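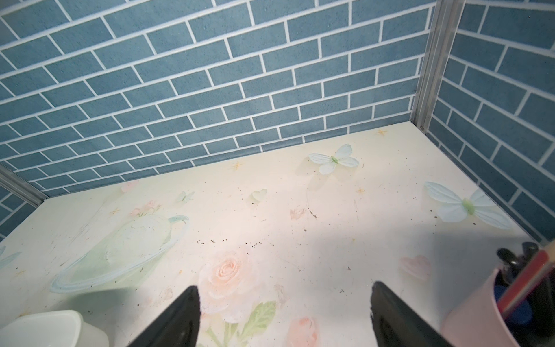 Dá para ensinar uma tarefa a um robô em casa sem saber programar?
Com o kit de teleoperação da Steltley, dá, desde que haja paciência para repetir o mesmo gesto muitas vezes.

Passei duas semanas com ele e ainda não me apetece arrumá-lo na caixa. O princípio é simples: seguramos um braço pequeno, o comando, e o braço grande imita-nos à distância. Cada repetição fica gravada com a imagem da câmara do pulso, e é desse conjunto que o modelo aprende. O manual recomenda 30 demonstrações por tarefa. Eu fiz 17 na primeira noite, distraída a conversar, e seis foram para o lixo. Ficaram 11, e mesmo assim o treino arrancou!

O que mais me agradou foi a resposta do comando. Não há aquele atraso irritante que senti no Memcombe, e fechar a pinça devagarinho, com a ponta dos dedos, é um prazer. A câmara do pulso também está muito bem colocada – os dois dedos da pinça aparecem sempre, e percebe-se logo se vamos descer direitos ao tabuleiro branco ou ao lado.

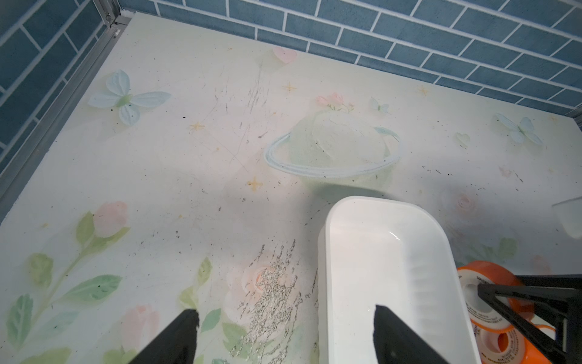

Deolinda Azevedo comentou que no dela o punho do comando cansa ao fim de meia hora e que preferia guiar o braço diretamente com a mão, como se faz no Siu. Compreendo, e a Steltley até tem esse modo (carrega-se no botão lateral e as juntas ficam soltas). Só que a nossa mão entra na imagem, e eu prefiro gravações limpas.
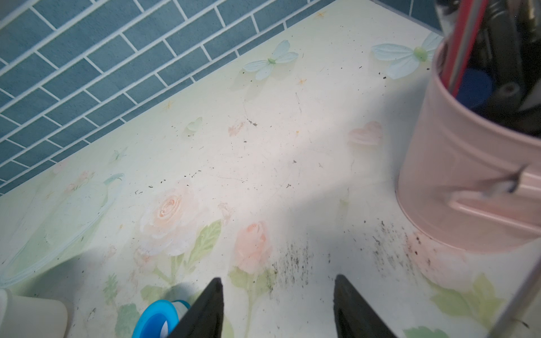

Fotos: Natália Sampaio

Pontos fracos, há 2. O programa de gravação não deixa cortar o início de uma demonstração, por isso uma hesitação obriga a repetir tudo. E o cabo do comando é curto, um palmo a mais fazia milagres. Deixem também boa luz na bancada: com uma faixa clara ao meio e os cantos à sombra, convém gravar a várias horas do dia.

De resto, adorei. Em outubro sai a base nova, compatível com as calhas Grovport, e já pus o meu nome na lista.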